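Quem somos

A Ellico vende tigelas desde 2000. Já tentámos vender outras coisas, incluindo uma fruteira de que preferimos não falar, e voltámos sempre às tigelas.

O catálogo tem 138 referências e cabe numa gaveta. O armazém, em Trumside, é bem maior e está sempre mais desarrumado. Fornecemos cantinas, creches e pessoas que partiram a última tigela boa e levaram isso a peito. A encomenda mínima para revenda é de 300 peças; para quem partiu a tigela, é uma.

A linha Irnov, em tons pastel:

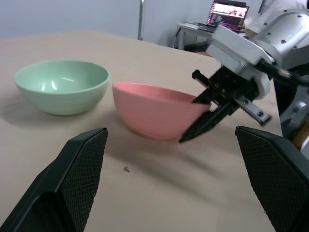
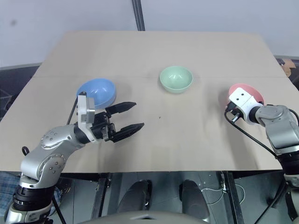
As cores dão mais discussões cá em casa do que os preços. Passámos um novembro inteiro a decidir se o verde era menta ou pistácio, e quem defendia o pistácio ainda não desistiu. Ao lado da rosa, a verde fica bastante pálida, argumento que o partido da menta usa sem vergonha. A azul-clara entrou na conversa mais tarde e só arranjou inimigos.

Atendemos de segunda a quinta, com pausa para almoço. A sopa é servida em tigela.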